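**Cell 3 pre-run inspection, hardware handling trial**
Site: Dratura, Prilline bench
Date: Friday, November 6, 2020
Trial question: can the arm do routine server bench work without a person at the bench?

Mark each line OK, FIX or HOLD. A HOLD stops the run.

### A. Guarding and stops

- [x] E-stop, bench side: OK
- [x] E-stop, door side: OK
- [x] Door interlock drops arm power: OK. Tested at slow speed only.
- [ ] Floor marking: FIX. Tape lifting near the door. Trip hazard for people, no effect on the arm.

### B. Gripper

- [x] Bracket bolts torqued and paint-marked: OK
- [x] Finger seated, no play by hand: OK
- [ ] Grip force limit: HOLD until reset. Controller still had the value from the May carton trial. That value is too high for latch tabs.
- [x] Cycle counter read: 2,134 at start of shift

Comment: fingers are due for replacement at 2,412 cycles. Today's plan fits inside that limit. Do not extend the run past it to finish a batch.

### C. Work area

- [x] Chassis disconnected from power, cord removed: OK
- [x] Chassis clamped, does not shift under hand load: OK
- [x] Fixture plate secure: OK
- [ ] Clearance between finger and plate: FIX. Approach path needs a higher lift before any sideways move.

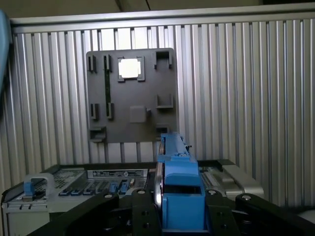 *Item C: blue finger in front of the clip plate, latch tabs and lever on the chassis behind.*

Clearance was checked again after the lift height was raised in the Muken path file. No contact in 18 dry passes with the gripper closed. Passes with the gripper open are still to be done and need their own line on the next sheet.

### D. Task readiness

| Task | Rating | Comment |
|---|---|---|
| Press latch tab | Supervised | Misses if the chassis is set down crooked |
| Raise lever | Supervised | Slow, repeatable |
| Seat a card | Not ready | Cannot tell a full seat from a partial one |
| Route a cable | Not ready | Not attempted |

Comment: a trained person does all four faster, and notices when a part feels wrong. The arm is usable for repeat motions on a clamped unit. It should not be left alone with customer hardware. The Bako camera update may help with crooked placement; rate it again after installation.

### E. Release

- [ ] Grip force reset and read back
- [ ] Floor tape replaced
- [ ] Open-gripper passes logged

Status: HOLD on B. Slow-speed moves with no contact are allowed until cleared.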